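Search this forum
Advanced search
Print this thread | E-mail this thread

Flevico two-arm bench kit – worth it?

solderpup
Anyone here running the Flevico kit? I've had mine since December and I'm loving it! Three evenings to put together, then one long Saturday getting both arms to agree on where the table is. The rail is solid and the arms bolt straight onto it. I paid 945 for the open-box set from Hallenthorpe (new ones cost more) and I'd do it again.

We're doing mugs and coasters right now, teaching it by hand and playing it back.

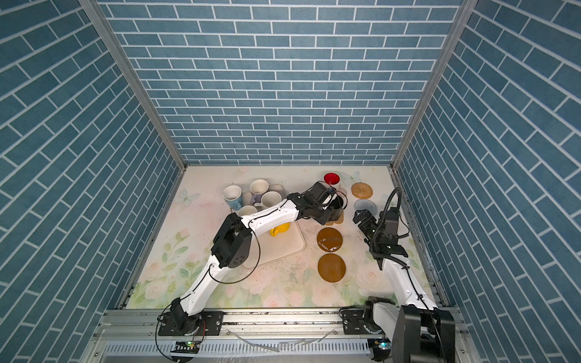 Handles are the hard part. If the handle faces the gripper it mostly does fine, and if it's turned away you need a second approach or you let the other arm help. I ended up recording both and letting the software pick – way better than my first try.

mugwort_77
Nice! How are the cables holding up? Mine snag whenever an elbow folds all the way in.

solderpup
No snags yet, but I left a lot of slack. Big loops, ugly, works great.

ohmsickness
Gonna disagree on the price. The Urnitz arms are 300 less for the pair and the grippers are just as good. You do have to make your own base, but that's an afternoon.

mugwort_77
An afternoon if you own a drill press! I had the Urnitz pair and spent weeks chasing wobble. The rail is what you're paying for.

ohmsickness
Fair, I do own a drill press. Still say the Flevico manual is thin.

solderpup
Oh, the manual is terrible, no argument there. The Bepari plug-in has much better setup notes and they apply to the stock software too. Start with the chapter on homing.

Related threads
Bepari plug-in: which version are you on?
Urnitz gripper pads, where to buy
Homing errors after a power cut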